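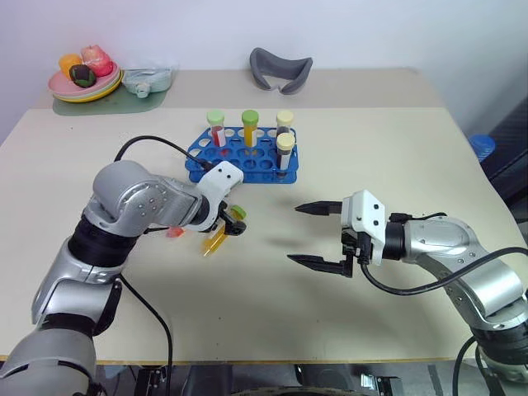

双腕セルでの試験管ハンドリング作業

募集職種:設備計画担当(ロボット・自動化設備の調達および予算管理)
募集人数:1名
所属:Felano 技術管理部 設備計画グループ
雇用形態:正社員(試用期間3か月)

募集の背景
Felanoでは、検体容器の取り扱い工程を双腕ロボットに置き換える計画「Arus」を進めている。現在は評価用セルでの動作検証と並行して、次年度以降に導入する設備の仕様および数量の確定作業に入っている。計画全体の対象は54セル、第一期の導入分は13セルである。これまで設備の選定と予算申請は開発グループのエンジニアが兼務してきたが、第一期の発注を前に専任者を置く。

業務内容
・双腕セルを構成する機器(アーム、グリッパ、制御装置、架台、カメラ、ケーブル類、安全機器)の要求仕様書の作成
・複数社からの見積取得、比較表の作成、価格および納期の交渉
・年度予算案の作成と四半期ごとの執行管理
・保守契約、予備品、消耗品を含めた総保有コストの試算
・受入検査の項目設定と検収への立ち会い
・設置場所の電源容量、床荷重、搬入経路の確認(施設管理部門と共同)
・設備台帳の更新、減価償却および除却の手続き

管理対象の品目は、消耗品を含めて現時点で410を超える。台帳は社内システムFasturaで管理しており、部品番号の体系は担当者の着任後に見直す予定である。

着任後半年間の主な課題
1. 第一期分の見積条件の統一
現状では見積書ごとに含まれる範囲が異なる。あるものは据付調整費を含み、あるものはグリッパの取付部品を別途としている。同一条件で比較できる書式を定め、再見積を依頼する。
2. グリッパ指部の調達方針の決定
指部は対象物の径と把持姿勢に応じて交換する。内製、外注、標準品の採用について、単価、納期、摩耗時の交換間隔を比較し、予算科目も含めて案をまとめる。
3. ケーブル類の予備品基準の作成
可動部に沿って配線されるケーブルは交換周期の見積りが難しく、過去の予算では計上漏れが発生した。評価用セルの稼働記録をもとに保有数量の基準を定める。
4. 周辺治具の標準化
試験管ラック、キャップ類、置き台などの治具と模擬試料は、グループごとに個別に購入されてきた。型式を絞り、まとめて発注できる状態にする。

応募資格(必須)
・製造業、研究機関または装置商社における設備調達、生産技術、設備保全のいずれかの実務経験3年以上
・機械図面および電気系統図を読み、仕様の不足を指摘できること
・表計算ソフトによる原価試算および予算管理の経験
・日本語での契約実務に支障がないこと
・英文の仕様書、見積書を読めること

応募資格(歓迎)
・産業用ロボットまたは協働ロボットの導入経験
・リスクアセスメントの実施または取りまとめの経験
・リース、割賦、補助金を利用した設備導入の経験
・理化学機器または検査機器の取り扱い経験

ロボットのプログラミング経験は問わない。動作の調整およびソフトウェア開発は開発グループが担当する。ただし、評価用セルでの作業に立ち会い、仕様書の記載と実機の差異を自分で確認することは業務に含まれる。

体制
設備計画グループは、本募集の採用者を含めて7名である。直属の上長はグループ長のNassoro Minja。開発グループとの定例会議は週1回、予算審議は四半期に1回行う。海外調達分については、輸入手続きを担当するJavier社との連絡窓口を兼ねる。

勤務条件
勤務時間:9時から17時45分(休憩60分)。フレックスタイム制あり、コアタイム10時から15時
休日:土曜、日曜、祝日、年末年始。搬入および据付の都合により日曜に出勤する場合は、振替休日を付与する
給与:経験および能力により決定。賞与年2回
諸手当:通勤、住宅、家族、時間外
社会保険:完備
在宅勤務:週2日まで可。検収および据付の期間を除く
出張:国内の装置メーカーへ月1、2回程度

選考手順
書類選考
一次面接(グループ長、開発グループ担当者)
実務課題(見積書3通の比較と不足条項の指摘。所要90分、社内にて実施)
二次面接(技術管理部長)
条件提示

実務課題では価格の順位付けを求めない。前提条件の差を整理し、追加で確認すべき事項を書面にまとめる力を評価する。電卓および表計算ソフトは使用可。

提出書類
・履歴書
・職務経歴書(担当した設備の種別、予算規模、担当範囲を明記すること)
・取り扱った設備案件1件の概要、A4用紙1枚以内。守秘義務に抵触する固有名詞および金額は伏せてよい

応募方法
採用ページの応募フォームから提出書類をPDF形式で送付すること。書類選考の結果は、受領後10営業日以内に電子メールで通知する。着任時期は1月を希望するが、現職の都合に応じて相談に応じる。

その他
・提出書類は返却しない。選考終了後、当社の規程に従って廃棄する
・一次面接の際、希望者は評価用セルを見学できる。見学時の撮影は不可
・取引関係のある装置メーカー、商社に在籍中の場合は、応募時にその旨を記載すること
・採用者が決定した時点で募集を終了する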